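What Is Left in an Old Office Tower

The desktop towers arrive at Prirnley on pallets, shrink-wrapped in stacks, with the keyboards in a separate crate. Ivone Falcão signs for them at the loading door and writes the total on a whiteboard. The total for the year so far, as of 11 Jul 2026, is 3,731.

Most of them spent their working lives under desks in insurance offices, school libraries and county buildings. They were bought in bulk and retired in bulk. A batch that came in during May had 122 machines from one records office, and all of them had the same asset sticker on the same corner.

Prirnley takes them apart for two reasons. Good parts go back into refurbished computers, which are sold through a small storefront called Trindade. Everything else is sorted by material and sent out by weight. Falcão says the first question about any tower is which of those two roads it is on, and it takes opening the case to answer.

Opening the case is the easy part. Business desktops of this age were made to be serviced by one person in a hurry. The side panel comes off with a latch, the drives slide out, and the plastic pieces a technician is supposed to touch are often a different color from the rest. The tower goes down on its side, and from there the whole board can be reached from above.

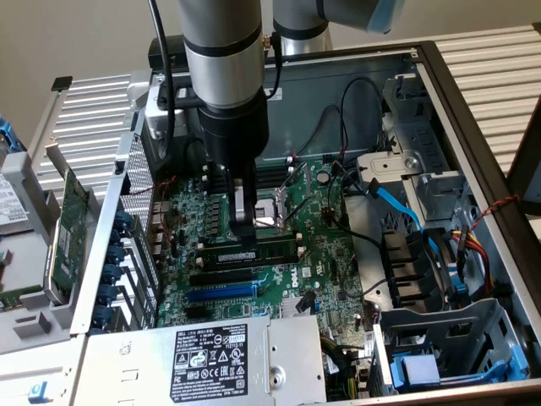
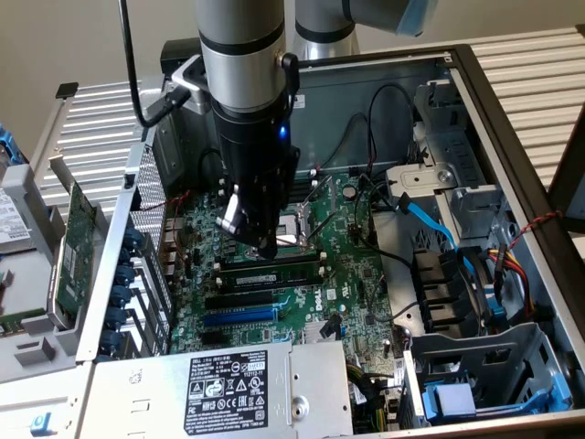

The order of work hardly varies. Drives come out first and go into a locked bin, because the data on them has to be wiped or the drive destroyed before anything else happens. Memory is next. A module is released by pushing back the latch at the end of its slot, and it goes straight into an antistatic tray. Then come the expansion cards, if there are any.

The processor takes more care. Once the cooler is off, there is usually a layer of old thermal paste to deal with, some of it as hard as chalk. Bence Medve has worked the benches for six years and cleans it off with alcohol and a lint-free cloth. He lifts the chip straight up by its edges. "If you tilt it, you drag it," he says, "and then you might as well throw the board in the scrap bin."

Boards with a damaged socket do go in the scrap bin. So do boards with swollen capacitors, which Medve checks for with a flashlight before he bothers with anything else. The coin-cell battery is pried out of every board either way. It cannot go through the shredder, and the battery drum by the door is emptied often.

Cables are the slow part. Power leads, data leads and front-panel wires all have to be unplugged and pulled free, and the connectors on older machines grip hard. The wire is worth stripping out, and Abilio Salcedo, who buys it, wants the plugs left on so he can grade it himself.

The power supply is left sealed. It comes out of the case as one block, is tested on a load meter, and is either shelved or sold whole to a buyer with the equipment to open it safely.

After that there is only the steel shell, which goes flat onto a stack outside – 94 to a bin, if they are nested properly.

Of the records office batch, 68 machines were rebuilt with new solid-state drives and put up for sale at Trindade. Tamsin Hutchins, who runs the store, sold most of them to families who wanted something for homework and email. The rest are on the back shelf with their side panels off, waiting for memory.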